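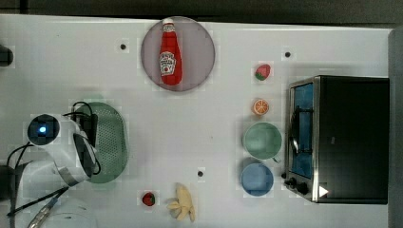

¡Hola! Me alegro de que hayas llegado hasta esta página, porque casi todo el mundo va directo a los horarios y se queda sin saber quiénes somos (luego llegan el primer día preguntando si hay que traer delantal, y sí, hay que traerlo).

Soy la fundadora de **Flenia**, una escuela de cocina para gente que no sabe cocinar. Así de simple. Aquí no formamos chefs ni damos títulos. Enseñamos a hacer unas lentejas, a no tenerle miedo al horno y a montar una cena entre semana con lo que haya en la nevera. Si ya sabes hacer una bearnesa sin mirar la receta, probablemente te aburras con nosotros, aunque estás invitado igual – siempre viene bien alguien que corte cebolla deprisa.

## Cómo empezó esto

Yo aprendí a cocinar tarde y mal. Me fui de casa con dos recetas apuntadas en el reverso de un sobre: una tortilla y un arroz que nunca me ha salido dos veces igual. Durante años comí pasta con tomate, me daba vergüenza invitar a nadie y compraba libros preciosos que pedían estragón fresco. ¿Quién tiene estragón fresco un martes?

Luego trabajé una temporada larga en las cocinas de Grimshaw, una empresa de comedores de oficina, y allí aprendí de verdad. Empecé pelando patatas y acabé llevando el turno de mañana. Lo que más me sorprendió fue lo poco que hacía falta saber: cuatro o cinco técnicas, un cuchillo que corte y probar la comida antes de servirla. Pensé que eso se podía contar en una tarde a cualquiera, y un diciembre lo probé en mi casa con unos vecinos. Hicimos una crema de calabaza y un pollo al horno que salió crudo por dentro. Volvieron todos a la semana siguiente, así que algo haríamos bien.

## Qué hacemos ahora

El curso que más se llena es **Drulitbridge**, el de iniciación. El nombre es una broma privada que se nos fue de las manos y ya no hay quien lo cambie. Son 4 sesiones, una por semana, y cada una gira en torno a algo que vas a usar muchísimo:

- El sofrito y todo lo que sale de él (que es media cocina).
- Legumbres y arroces, con olla normal y con olla rápida.
- El horno: verduras, pollo entero y un bizcocho facilito.
- Salsas y aliños, desde la vinagreta hasta un tomate frito que aguanta una semana en la nevera.

En la última sesión siempre hay debate con el kétchup. Hay alumnos que lo consideran un pecado y otros que se lo pondrían al gazpacho. Yo lo uso en la salsa rosa y en las albóndigas de mi madre, y no pienso pedir perdón.

También tenemos talleres sueltos los sábados por la mañana: pan, croquetas, comida para llevar al trabajo y uno de aprovechar sobras que me encanta porque nunca sé qué va a salir. Traes lo que tengas por casa y lo resolvemos entre todos. Una vez salió una empanada de cocido buenísima que después hemos intentado repetir sin ningún éxito.

## El local

Estamos en Plistham, un antiguo mercado cubierto que ahora comparten talleres y tiendas pequeñas. Nosotros ocupamos los puestos 46 y 47, al fondo, donde antes estaban la pescadería y los encurtidos. En invierno hace frío hasta que encendemos los fogones, y luego sobra el jersey, así que ven por capas. El suelo resbala un poco, trae zapato cerrado, por favor.

Hasta hoy han pasado por aquí más de 1288 alumnos. Lo sé porque cada uno firma en un cuaderno al terminar su primer curso, y muchos dejan escrita la receta que mejor les salió (gana la tortilla, por goleada).

## Preguntas que me hacéis mucho

**¿Y si tengo alergias?** Dínoslo al apuntarte y adaptamos el menú del grupo. Tenemos tablas y cuchillos aparte para quien no puede tomar gluten, pero la cocina es compartida y no podemos garantizar que no quede alguna traza.

**¿Puedo ir sin pareja o amigos?** ¡Claro! La mayoría viene así. Se cocina de dos en dos y se come en mesa larga.

**¿Se come lo que se cocina?** Siempre. Y si sobra, te lo llevas. Trae un táper, o dos si eres optimista.

**¿Hay que hacer algo en casa?** Solo te pedimos que repitas un plato antes de la clase siguiente. Si se quema, nos lo cuentas y vemos qué pasó.

Para reservar, pásate por el puesto cualquier tarde o llama a la centralita del mercado y pide la extensión 766. Si no contesto es que tengo las manos en la masa – deja un mensaje con tu nombre y el curso que te interesa, y te llamo cuando terminemos de fregar.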